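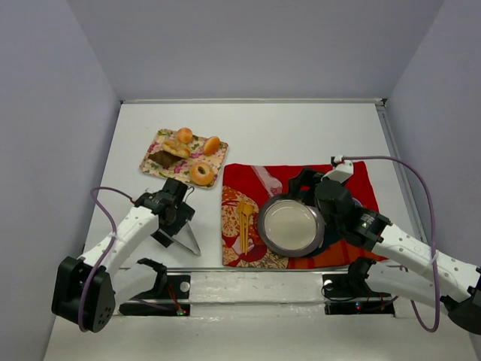 *Figure 1. The two-arm table-setting station, with the right gripper holding the pan or plate at its edge.*

**Progress report to the Fandex Fund: public demonstration of the table-setting station**

Submitted by Kanako Amano, project lead, Kobori Assistive Robotics Laboratory
21st March

**1. Purpose of this report**

This report covers the open day required under the second stage of the grant and the preparation that went into it. It follows the January report, which dealt with purchasing and with the delay in fitting out the demonstration room. Spending is reported separately and is not repeated in these pages.

The open day took place at the laboratory's Esside building. Over 200 people attended, including families, staff from residential care homes, occupational therapists, and two groups of high school students. Representatives of Barkon, the project's industrial partner, were present throughout and helped at the reception desk.

**2. The demonstration**

The station shown to visitors is the same one used for the laboratory's daily work. Two arms share a white tabletop inside a light-walled enclosure and handle toy food and tableware. Toy breads are placed on a floral tray at the left, and a red placemat on the right serves as the place setting. The items are light, inexpensive, and easy to replace, and they differ enough in shape to present the arms with a fair range of grasps.

Each session lasted 20 minutes and followed the same plan. A member of the team introduced the project and the task. The arms were then run under operator control, so that visitors could see how a person guides them, and afterward under the trained control program. Time was kept at the end for questions. Visitors stood behind a rope on the open side of the station, and a second staff member remained within reach of the stop button at all times.

The sessions were led by Xiaoyan Xue, who also trained the four student assistants. The team had planned to admit 12 visitors at a time. Demand was higher than expected in the afternoon, and this limit was raised to 15 after a check of the sight lines from the back row.

**3. Results on the day**

The trained program was run 83 times before visitors. A run was counted as successful if every item called for was set down in its assigned area without help from staff. By this measure, 60 runs were successful. The remaining runs were stopped by the operator or ended with an item out of place. No person was hurt, no equipment was damaged, and the stop button was not needed for safety reasons.

Most of the unsuccessful runs involved thin or shallow items. Flatware lies close to the table, and the gripper must come down to within a few millimeters of the surface before it can close. When the approach was slightly high, the fingers closed on nothing. When it was slightly low, the fingers pressed on the table and the arm paused, as it is designed to do. Round items with a raised rim gave less trouble once the arm had been taught to approach from the side.

The wrist cameras were of particular interest to visitors. Their view was shown on a monitor next to the station, and several guests from the care homes remarked that it helped them understand why a small error in position matters so much.
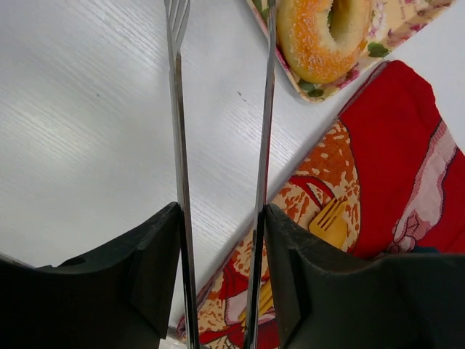
*Figure 2. View from the wrist: two metal utensil shafts and the gripper fingers, with the tray and the printed placemat beyond.*

The same view also bears on a technical question raised in the January report. Polished metal picks up the colors of whatever lies beside it, and the red placemat is reflected along one of the shafts in Figure 2. The team believes that such reflections make the edges of metal items harder for the program to find -- a point that will be tested directly in the next stage by repeating the same grasps on plain and printed mats.

**4. Visitor response**

Comment cards were offered at the exit, and 55 were returned. The comments were largely favorable. The most frequent request was for a chance to operate the arms, which the present safety plan does not permit. A number of care home staff asked whether the work would extend to real dishes and to food of uneven weight. They were told that real tableware is included in the next stage and that food is outside the scope of the current grant.

Some comments were critical. The explanation of the trained program was found to be too technical by several visitors, and the sound level in the room made the talk hard to follow from the back. A shorter script and a portable speaker will be in place before the next event.

**5. Work planned for the next stage**

- Repeat the flatware trials with a revised approach height and report the results by item type.
- Compare grasping of metal items on plain and patterned mats.
- Introduce real plates and bowls, beginning with unbreakable ones.
- Agree with Barkon on a schedule for replacement gripper fingers.
- Prepare a safety plan under which visitors may operate one arm at reduced speed, for review by the Fund before use.

**6. Matters for the Fund's attention**

The laboratory requests approval to move the second open day to the Esside building's ground-floor hall. The hall would allow larger groups and is easier to reach for visitors who use wheelchairs. The change carries no added rental cost, but the station would need to be taken down, moved, and recalibrated -- work estimated at three staff days, which can be met from the existing budget. A decision within the next reporting period would allow the invitations to be sent in good time.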